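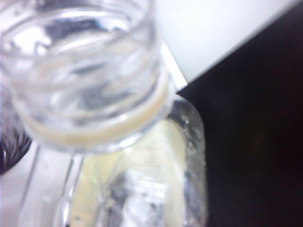 Renting Camping Gear from Etach: Your Questions

Last updated Saturday, October 22, 2022

We love getting people outdoors, and we get a lot of great questions from first-time campers and old hands alike. Pavithra Subramaniam answers most of the mail and put this page together from what people ask her.

What can I rent?

Tents, sleeping bags, sleeping pads, cots, camp tables, chairs, coolers and lanterns. We also rent two-burner stoves, and those come with the hose and regulator but no fuel. You can take a single item or a full setup for the family. If you're not sure how much you need, tell us how many people are going and where you'll be sleeping, and we'll write you a list.

How long is a rental?

The standard rental is 3 nights, which suits a long weekend nicely. You can add nights when you book or call us from the campground if you're having too good a time to go home! Extra nights are fine as long as the gear isn't promised to someone else.

Which tent should I pick?

Our favorite question. The Lorstead is the small one, good for two adults and a bit of gear, and it packs down short enough to strap under a backpack. The Warrier is our family tent. It has a divider down the middle and a porch deep enough for muddy boots and a couple of chairs, and most grown-ups can stand up in it without ducking. Couples with a dog often go for the Warrier too — dogs take up more room than you'd think.

Do you have anything for groups?

Yes! The Stoketti is a big open-sided shelter that works as a cook tent or a dining room, and scout troops and family reunions adore it. We've outfitted groups of up to 50 people. For anything that size, please write to us early, as we only own a few of the shelters and the summer weekends fill up first. 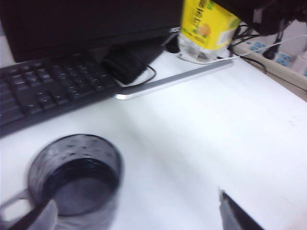 Groups also get a practice pitch in our yard before pickup. Bring whoever will be in charge of the poles. It takes less than an hour and it's a lot of fun, especially if it's windy.

How far ahead should I book?

For spring and fall, a week is usually plenty. For June and the rest of the summer, book as soon as you have your campsite. Holiday weekends go fast. You can always put your name on the waiting list, and we do call people from it.

Can I come in and see the gear first?

Please do. There's nearly always a tent up in the yard, and you're welcome to crawl in, lie down and see if your feet touch the end. Kids can help pick a sleeping bag color. Mafalda Calado runs the shop floor and will happily show you how every buckle works, twice if you like.

What if it rains?

Then you get to hear rain on a tent, one of the best sounds there is. All our flysheets are tested with a hose at the start of the season and have a rating of at least 2,000 mm. Pitch with the fly pulled tight, keep your bags away from the walls and leave the vents open, even though it feels wrong. Most of the damp people find in the morning is from their own breath.

Do I have to clean everything?

Shake out the tent, wipe down the table and empty the cooler. We wash the sleeping bags and liners ourselves after every trip, so leave those to us. Stoves should come back free of food. 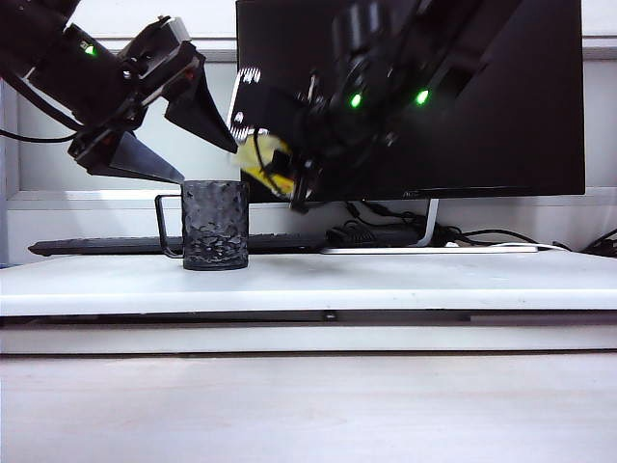

If the tent is wet when you pack up, don't worry about drying it at home. Stuff it loosely in the bag and tell us at the counter so it can go straight on the line. A wet tent that sits in a car trunk for three days is another story, and we do charge a cleaning fee for mildew.

What happens if I break something?

Bent stakes, a snapped guyline or a small tear are normal wear and you won't pay for them. Just point them out so we can fix them before the next family heads off. Broken poles and burn holes are charged at the cost of the repair. Every tent bag has a pole sleeve and a strip of repair tape in the side pocket, with a card that shows how to use them.

Can you ship to me?

We ship sleeping bags, pads and the Lorstead. The rest is too bulky and has to be picked up. Shipped orders arrive the day before your trip starts, with a return label in the box.

Is there a weight limit on the cots?

There is, and it's printed on the tag of each cot.
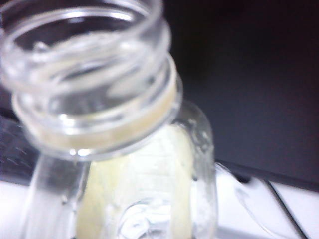 Kids' cots are lower and have a different limit, so check both tags if you're renting a mix. Set them up on flat ground and put the crossbars in last. The final bar is always stiff — sit on the floor and push with your foot.

Do you sell used gear?

Once a year, at the end of the season. Anything we've rented for a few summers goes out on the lawn at friendly prices, and we patch and label it all beforehand. Doors open at 12 and there's lemonade.

What if I need to cancel?

Cancel a week or more ahead and you get everything back. Inside a week, we'll turn what you paid into credit, good for any later trip. If the campground itself closes, send us the notice and we'll refund you in full.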